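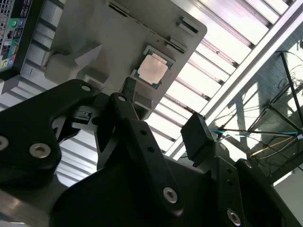 How a sewing machine makes a stitch

A sewing machine uses two threads. One comes down through the needle. The other is wound on a small bobbin under the cloth.
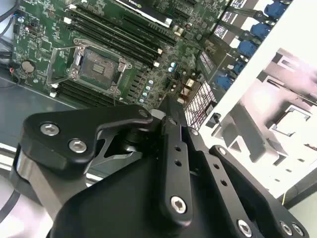
A green motherboard inside a white case.

When the needle dips, a hook catches its thread and loops it around the bobbin thread — that makes one lockstitch.
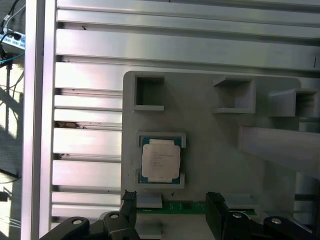 Pull both threads snug and the stitch stays put. A row of 50 takes only seconds to sew.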